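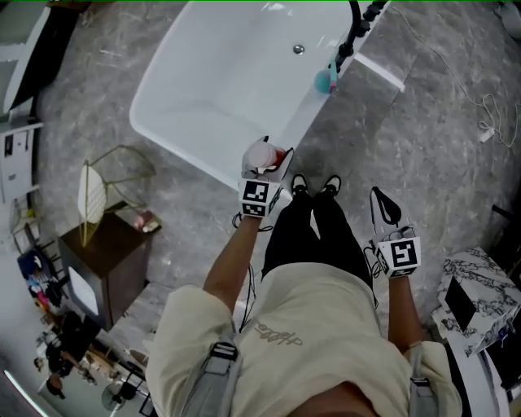 Kit de capture Makori (gants à marqueurs et sac à dos) : avis après un semestre au club

Note : 4 sur 5
Écrit par Vasiliki Stefanou, club de robotique Wikier

Je précise d'abord que le français n'est pas ma langue maternelle et que j'ai acheté ce kit avec l'argent du club, pas avec le mien. Nous sommes 14 étudiants et nous préparons le concours de Cellesby, catégorie « gestes de la maison ». Le règlement demande qu'un bras robotique apprenne des tâches simples à partir de démonstrations humaines, dans une pièce réelle et pas seulement sur un établi. Il nous fallait donc un moyen d'enregistrer les mains d'une personne qui se déplace.

J'avais cherché des avis avant l'achat et je n'avais trouvé que la fiche du vendeur, Bamum, qui est assez courte. J'espère que le mien sera utile à une autre équipe.

Ce que l'on reçoit

Une paire de gants blancs, un cube de marqueurs noirs et blancs pour chaque gant, la caméra de tête avec son bandeau, un sac à dos où se place l'enregistreur, les câbles, et une feuille de calibration à imprimer soi-même. Les gants existent en deux tailles. Nous avons pris la grande, et c'était une erreur pour la moitié du groupe : le bout des doigts flotte et on perd en précision quand il faut saisir un objet mince. Prenez les deux tailles si vous pouvez.

La notice est en anglais et en français. La version française contient des phrases que même mes camarades français n'ont pas comprises, par exemple « serrer le cube jusqu'au repos ». Lisez l'anglais pour le montage des cubes.

Le montage

Comptez une heure la première fois. Les cubes se fixent sur le dos du gant et ils doivent rester parfaitement rigides par rapport à la main. Avec l'attache d'origine, ils ont pris un peu de jeu au bout de quelques séances. Abdelghani Sqalli a ajouté une petite plaque imprimée en 3D entre le gant et le cube, et depuis ce moment nous n'avons plus eu de décalage visible dans les trajectoires. Je peux envoyer le fichier à qui le demande, mais je trouve que cette pièce devrait être dans la boîte.

La calibration, en revanche, est bien pensée. On pose la feuille à plat, on la regarde, on bouge les mains devant, et le logiciel dit si c'est bon. S'il refuse, c'est presque toujours la lumière. Imprimez la feuille sur du papier mat. Nous avons perdu un après-midi entier avec un papier photo.

En utilisation

Notre première tâche pour Cellesby se passe dans une salle de bain : prendre un gobelet et le poser debout sur le rebord de la baignoire. Cela paraît très facile, et pour une personne ce l'est. Pour l'enregistrement, c'est déjà une bonne épreuve. Une baignoire blanche et brillante donne peu de repères à la caméra, et un gobelet translucide en donne encore moins. Les gants étant blancs aussi, j'avais peur que tout se confonde. Les cubes ont bien tenu leur rôle, parce que leurs carrés restent lisibles même devant la baignoire. Le logiciel a suivi la main gauche sans interruption dans presque toutes nos prises.

La main droite nous a posé plus de problèmes, pour une raison qui vient de nous. Quand on travaille avec une seule main, on oublie l'autre, elle descend le long du corps et elle sort du champ. Le logiciel marque alors la prise en orange, et il faut décider si on la garde. Nous avons maintenant une consigne simple : la main qui ne fait rien reste devant soi, un peu basse, ouverte. Au début on a l'air d'un somnambule, ensuite on s'habitue.

Il faut aussi apprendre à baisser la tête. Nos débutants regardent l'objet avec les yeux seulement, et la caméra, elle, continue de filmer le mur. Je demande à chacun de vérifier qu'il voit ses propres chaussures avant de commencer. Ce n'est pas élégant comme méthode mais elle fonctionne.

Le sac à dos est confortable. Les bretelles se règlent avec des boucles en plastique qui me semblaient fragiles et qui n'ont pas cassé. Je conseille un vêtement à manches que l'on peut remonter, pour garder l'avant-bras libre : une manche large tombe sur le cube dès que l'on tend le bras, et la prise est perdue.

Les câbles

C'est mon reproche principal. Le câble qui part du gant est trop long pour une personne petite et il pend le long du bras. Près d'un robinet haut ou d'une poignée de porte, on y pense tout le temps, et un geste auquel on pense n'est plus un geste naturel. Nous avons essayé des bandes velcro au coude (correct), puis de faire passer le câble sous le pull (mieux, mais long à installer quand on change de personne). Une version sans fil est annoncée sur la fiche de Bamum depuis avril et je ne l'ai pas encore vue en vente.

Faites attention également aux câbles qui restent au sol dans la pièce. La personne équipée ne les remarque pas, elle est concentrée sur ses mains. Chez nous, un deuxième étudiant suit la séance et surveille les pieds. Il est évident que l'on ne fait pas couler d'eau pendant les prises, la notice est très claire sur ce point et pour une fois la traduction aussi.

Autonomie et logiciel

La batterie tient une séance de deux heures avec des pauses. Elle se recharge lentement, alors nous la branchons le soir. Le ventilateur de l'enregistreur fait un bruit continu dans le dos, pas très fort, mais fatigant à la longue.

Le logiciel range les prises par tâche et par personne, et il permet de couper le début et la fin sans toucher au reste. Nous avons à présent 4000 prises, toutes tâches confondues, et la recherche reste rapide. L'exportation est moins bonne : sur une série de sept tâches, les noms que nous avions donnés avec des accents ont été remplacés par des signes illisibles. Évitez « poser_gobelet_côté_robinet », écrivez « cote ».

Le service après-vente

J'ai écrit deux fois. La première réponse est arrivée le lendemain et elle a réglé la question (une mise à jour de la caméra). À la deuxième, au sujet du jeu des cubes, on m'a proposé d'acheter une nouvelle paire de gants. Je n'ai pas insisté.

Pour quelles équipes ?

Si votre club travaille seulement sur une table, une caméra fixe et des marqueurs collés suffisent, et vous garderez votre budget pour le bras. Le Makori devient intéressant à partir du moment où l'on se déplace dans un logement, autour d'une baignoire ou d'un évier, avec des meubles et des reflets. Il demande de la discipline à ceux qui le portent, et il faut prévoir du temps pour former les nouveaux : chez nous, deux séances avant que les prises soient utilisables.

J'enlève un point pour l'attache des cubes et pour la longueur des câbles. Je le rachèterais, avec une paire de gants plus petits.

Points positifs : suivi stable devant des surfaces blanches, calibration rapide, sac bien réglable, tri des prises
Points négatifs : câble du gant trop long, cubes qui prennent du jeu, noms avec accents à l'exportation, notice française

Mise à jour : on m'a demandé en commentaire si les gants se lavent. Oui, à la main, après avoir retiré les cubes, et il faut les laisser sécher à plat une nuit complète. Refaites la calibration ensuite, même si le logiciel ne la demande pas.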